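Apr 7, 2023

Notebook, Urkham pain diary study. Mostly about the questionnaire and what we do with the half-finished diaries.

Went through the paper diaries from the March round with Diễm Tô this morning. We have 122 back. The women were asked to fill in a page each evening: where it hurt, how bad, what they took for it, whether they had seen or rung anyone about it. Most did the first week properly. After that the pain score keeps coming and the free text dries up. I had expected the opposite.

The wording of question 4 is a problem. It says "chest pain or discomfort" and a good number ticked no, then wrote in the margin about tightness across the shoulders, an aching jaw, or being short of breath on the stairs. Those are the things we wanted to catch. Diễm has drafted a replacement that lists the places separately and leaves the word chest until last. I think it reads well. Khoa Châu would like it shorter. We will try both versions on the Penditz group and see which gets filled in.

Margin notes: agreed to code them, all of them, even the ones about the cat. Two readers per diary, working apart, then compare. Nazareno Gatti and I will do the first batch. Codes so far are site, type of feeling, what she was doing at the time, what she thought it was. The last one matters more than I gave it credit for. Several put it down to the change, or to lifting a grandchild, and did not ring the surgery.

Data entry still going into the old sheet. Do not add columns to it, Đạt Dương's script reads them by position and will shift everything along one without complaining.

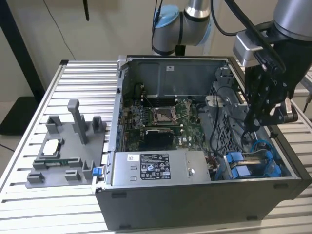 Dell tower, side panel off, power supply across the near edge.

Missing days. Khoa wants to carry the last score forward. I don't like it for this. A blank evening may be a good evening or a very bad one, and we can't tell from the page. For now blanks stay blank, and we report how many there are by week. Quang Lò suggested ringing a few of the women who stopped writing and asking them plainly why. Needs a line added to the ethics form, he is drafting it.

Also from Quang: the age bands on the form don't match the ones Tiêu used in the earlier survey, so we can't set the two side by side without going back to dates of birth. We hold those, but on the locked list only. He will ask for year of birth to be released and nothing else.

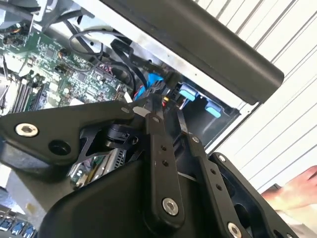
Ring-round script, first go: thank her, ask if now is a good time, ask what made the diary hard to keep up, then stop talking. No prompts about symptoms. If she says she has pain now, we go to the safety sheet and leave the rest of the call.

Brusudus have sent the translated leaflets. The Vietnamese one has "heartburn" where we meant "burning in the chest", Diễm will mark it up and send it back.

To do
- question 4, both versions typed up (Diễm)
- code list, one side of paper, no more (me)
- ethics amendment and year of birth request (Quang)
- check the second reader sheet prints with the diary number on it (Nazareno)
- ask Đạt if the script can look up columns by name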